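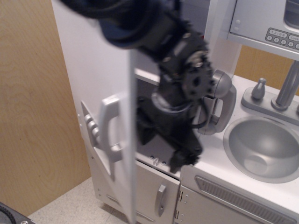
Jade Holroyd wrote that her Gosling arm had stopped with the gripper inside a cupboard, reported a wrist overcurrent, and then dropped what it was holding when she cleared the fault. She asked whether the Fedix kit would have prevented the stop, the drop, or both.

It would have prevented the stop. The drop is a separate matter and is dealt with under Clearing a wrist fault.

Fedix wrist cable restraint, for Gosling arms

The Fedix restraint is a two-part clamp and sleeve which holds the gripper cable close to the wrist joint. It replaces the adhesive pad supplied with early arms. It is intended for arms that reach into enclosed spaces such as cupboards, drawers and shelving, where the cable passes near handles, latches and door edges. A toy kitchen used for practice presents the same hazard as a full-sized one: the door stands open beside the arm, its handle is on the side the wrist travels past, and the gripper goes in at an angle with the cable looping from the joint.

The fault

On an unrestrained arm the gripper cable leaves the wrist joint in a free loop. The loop has to be long enough to allow full rotation, so at most wrist angles there is slack. When the arm withdraws from a compartment the slack can pass over a handle or the corner of a door. One of three things then follows.

The cable slides off and nothing is recorded. This is the usual outcome and accounts for scuffing on the outer sheath.

The cable holds and the door moves with the arm. The controller sees a rise in wrist current below the trip level. The arm completes its movement but the door, or the whole unit if it is light, is now in a different position.

The cable holds and the door does not move. Wrist current passes the trip level, the arm stops and the controller shows E-65. If the cable has been pulled at the connector the gripper may also lose position feedback, in which case the code is followed by a second line reading GRIP POS LOST.

Repeated snagging of the second kind is the more damaging. It raises no code and loosens the connector over time. Arms that have never tripped should still be inspected.

What was wrong with the first version

Restraints with a grey body and no letter after the part number were made with a clamp screw that could work loose under fast reversing movements. A loose clamp slides towards the fingers and shortens the loop, so that the cable goes tight before the wrist reaches its end stop. Nandi Mtshali found this on two arms at the Brosport workshop in April, both with the sheath split at the clamp edge. The fault was reproduced on the bench after 660 cycles at full speed with the screw tightened by hand only.

Version B has a captive screw with a locking insert and a rounded inner edge. Version B has been the only version supplied since 10 Dec 2019. Unlettered clamps should be taken out of use and returned. They are exchanged without charge and proof of purchase is not needed. Do not refit an unlettered clamp with thread-locking fluid. The fluid attacks the clamp body and the resulting crack is on the inner face, where it cannot be seen with the clamp in place.

Specification

Part number: FX-198B
Fits: Gosling arms with round wrist housing
Does not fit: Gosling arms with the square housing, or any arm with a second cable to the gripper
Clamp body: glass-filled nylon, black
Sleeve: woven polyester, 100 mm, may be trimmed
Screw: captive, hex drive, key supplied
Wrist rotation: full, when fitted as described
Supplied with: clamp, sleeve, two spare ties, key, fitting sheet

Fitting

Switch off at the wall and wait for the arm to settle. The wrist brake does not hold with the power removed, so support the gripper or lower it on to the bench first.

Remove the old adhesive pad and clean the housing. Unplug the gripper cable, pass it through the sleeve and plug it in again until the connector clicks. Close the clamp over the sleeve with the screw head facing away from the fingers. Leave the screw slack at this stage.

Turn the wrist by hand to each end stop. The cable should stay slack at both. Move the clamp until it does, then tighten the screw until the insert bites and give it a further quarter turn. Turn the wrist to both stops again. If the cable goes tight at either one, the clamp is in the wrong place and must be moved before power is restored.

Run the first programme at low speed with the compartment door open in its normal position. Watch the cable on the way out. It is on withdrawal that the loop catches.

Clearing a wrist fault

After E-65 the gripper stays closed but the controller no longer treats the grip as valid. Pressing Clear sends the gripper to its home position, which is open. Anything held will fall. This is how the controller is meant to behave and the restraint does not alter it.

Before pressing Clear:

Keep hands out of the compartment and away from the fingers.
Look for the cable on a handle, hinge or latch.
Free the cable with the power off. Do not drive the arm to free it.
Support or remove the held object with the power off.

Where the second line GRIP POS LOST is shown, replace the cable. A connector that has been pulled once may test correctly on the bench and fail when the wrist turns.

Controllers from Ponda use the same code but hold the gripper shut on Clear. Check which controller is fitted. Roy Oakley asks us to add that the label on the front is no guide on reconditioned arms, and that the start-up screen should be read instead.

Limits of use

The restraint reduces snagging. It does not detect it. It does not replace a guard or an emergency stop, and it does not protect against the fingers themselves catching on a shelf edge. Fixed doors that can swing back on to the arm should be held open or taken off.

Inspection

Check the screw and sleeve weekly on arms in daily use. Replace the sleeve when the weave has opened enough to show the cable beneath. Sleeves are sold separately under part number FX-198S.

Returns of unlettered clamps go to Hayley Naylor, marked Clamp Exchange. Please include the serial number of the arm.

Contact us | Spares and returns | Copyright Fedix | Back to top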